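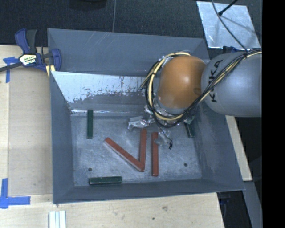
Search this book Go Clear

Contents Previous Next Glossary Teachers' notes

Chapter 14
Bins, trays and loose stock

Last chapter was shelves. Straight rows, labels facing out, everything where you put it. This one is the other half of the stores and it's messier. Things that live in bins. Short things, stubby things, offcuts, blocks, brackets, bolts, anything it would be silly to line up one by one.

What you need from earlier chapters: stock cards (Chapter 2), safe lifting (Chapter 12). If you skipped lifting, go back. A full metal bin is heavier than it looks and the edges are thin.

By the end you should be able to pick a sensible bin for a given part, fill it without wrecking it, read the inside of a used one, and sort a mixed bin back into clean stock. Counting out of a bin comes at the end of the chapter, weighing is Chapter 15.

14.1 What a bin does

A bin holds things in a heap. A tray holds things in a layer. A rack holds things in a line. Those are the words we use all the way through, and plenty of workplaces mix them up, so ask on your first day. At Tangen everything under knee height was a "tub". Fine. Learn the local word and get on.

A heap is quick to make. Tip and go. The price comes later, when somebody has to get one piece out, or the right piece, or the last piece. Most of this chapter is about that price.

Parts of a bin, quickly:

Floor. Flat mostly. May have holes.
Walls. Straight or sloping.
Rim. The top edge. Rolled, folded or just left thin.
Corner. Where the trouble is.

Sloping walls let an arm in at an angle and let pieces slide towards the floor when they're dropped against the side. Empty bins with sloping walls also nest, one inside the next, which saves a lot of room behind the door. The trade is floor space. Wide at the top, smaller at the bottom, so you get less flat area than the rim promises. Measure the floor. Students always measure the rim.

Straight walls give you the full floor but they don't nest, and a block lying tight against a straight wall is a nuisance to get your fingers behind.

Holes in the floor. Small round ones are common in sheet metal bins. Fixings, drainage, hanging up, sometimes a leftover from whatever the bin was before. Before you put small stock in, check the hole against the smallest piece. Blocks, no problem. Washers, problem. Shengli Ren, who taught the stores course at Akeo while this book was being put together, kept a jam jar of everything swept up from under the bench. Nearly all of it had gone through a hole.

14.2 Metal, plastic, wood

Metal. Lasts. Takes knocks. Noisy, cold in January, marks easily and keeps the marks. Scratches what you put in it if what you put in it is soft or painted.

Plastic. Lighter, quieter, comes in colours. Splits at the corners when it's old. Don't stand it by the heater.

Wood. Still about, mostly home made. Kind to finished surfaces. Soaks up oil and never gives it back.

Pick for the part first and the person second. Cost third. In practice the cost gets asked about first, so have your answer ready.

If a metal bin is going on a wooden top, think about the top as well. Drag it once and you've a line across the bench. Lift it, or put felt or card underneath. Luvbridge had card under every bin and changed it on the first of the month, which sounds fussy till you see thier benches.

14.3 Reading a used bin

Go back to the photograph at the start of the chapter. Look at the metal and ignore the blocks for a minute. Floor scuffed, cloudy pale patches where it has worn. Fine scratches high up on the far wall. Brownish streaks lower down on the shiny part.

None of that means the bin is finished. Wear marks on a floor are normal. What you do with a bin like that:

Run a cloth over the rim, not your finger. Cloth snags, you've a burr. File it or report it.

Brown streaks, wipe them. Comes off, it was dirt or old oil. Stays, could be rust, note it on the card. Rough to the touch, take the bin out of use for anything with a finish on it.

Pale wear on the floor, leave it. Look under the bin too while you're there.

Dent in a wall, see if it still nests. If it doesn't, it goes to the end of the row and never in the middle of a stack.

Write it down. A line on the card is plenty: "floor worn, rim ok, streaks far side, wiped". Thilini Bhuiyan's cards at Grellura were a model of this. Nothing longer than a shopping list and you could still follow one bin through its whole life.

14.4 How long pieces lie

Now the blocks. Narrow, rectangular, red ones and dark green ones, loose on the floor of the bin. Some end-on to the near wall, one across, one slantwise with its end up against its neighbour.

Long narrow pieces don't heap the way round pieces do. Marbles find the low spot. Blocks stop where they touch something. Drop a handful and you get pairs that lean together into a V, pieces that settle side by side with a thin gap, a piece along the wall. These three turn up again and again and it helps to have names for them:

A vee. Two pieces touching at one end, open at the other. Easy to pick. Take the one with more clear floor next to it.

A pair. Side by side, narrow gap. Harder. A finger won't go down the gap, so pick from the ends. Or push one piece away first, then take either.

A waller. Lying along the wall, close in. Hardest of the lot. Roll it or slide it out to open floor before you try to grip it. Don't dig.

Same again for a flat-jawed tool or tongs. Whatever does the gripping has to have room on both sides of the piece. Room on both sides, that's the whole of 14.4 really. Write it on your hand.

Order of picking. Clear pieces first, then vees, then pairs, then wallers. Each piece you take out makes room for the next. Beginners go for the nearest one, get it stuck against the side, and lose their temper with a block.

Don't tilt the bin to shake pieces loose. Everything runs to one end and you've made a bin full of wallers.

14.5 Two colours in one bin

Mixed bins happen. Somebody was in a hurry, two boxes came in together, a label fell off. Colour is the friendliest kind of mix to have, you can sort it by eye. Size is worse. Grade or material, with no mark to tell them by, is worst, and sometimes the only honest answer is scrap.

Sorting by colour, the usual way:

Two empty trays, one either side of the bin. Label them before you start.
Take all of one colour first. All of it. Don't alternate.
Look at the floor again once you think you're done. Dark pieces hide on grey metal in poor light, and dark green is a good deal easier to miss than red.
Then the other colour. Tip if you like, at this point there's nothing left to mix.
Wipe the bin. Card. Back on the shelf.

One colour at a time feels slower and isn't. Jouko Kauppinen timed it with an evening class: 40 blocks, everybody sorting both ways, and the alternaters had more mistakes and finished later as well. Try it yourself with whatever you have in the cupboard.

Light matters. A lamp straight down on bare metal gives you glare, a bright line where the wall meets the floor, and your eye goes to the line and misses the piece lying across it. Move the lamp to the side. Costs nothing.

Anyone in the group who has trouble telling red from green should say so early on, and the labels should then carry a word or a shape too. Good practice anyway. Leonardo Caputo put a notch on the end of every green piece in his training set, so you could sort the lot with your eyes shut, and he made people do exactly that.

14.6 Before the practical

Bring gloves that fit. Big gloves are worse than none for small blocks. Sleeves up or buttoned.

You'll need per bench: one metal bin with sloping sides, a mixed set of blocks in 2 colours, two trays, labels, a cloth, a blank stock card, a pencil. Pens get borrowed.

Work in pairs. One picks, one writes. Swap over at the half way point. The writer notes every vee, pair and waller before it's picked, then what the picker did about it. Rough notes are fine, keep them, we use them agian in Chapter 15.

Joni Kemppainen's bench plan is at the back of the book if your room is narrow. It puts the bin in the middle of the table with the trays to left and right and leaves the front edge clear for the card.

Next section: filling. How high, how fast, and why the first layer goes in by hand.

Share 12 Comments 2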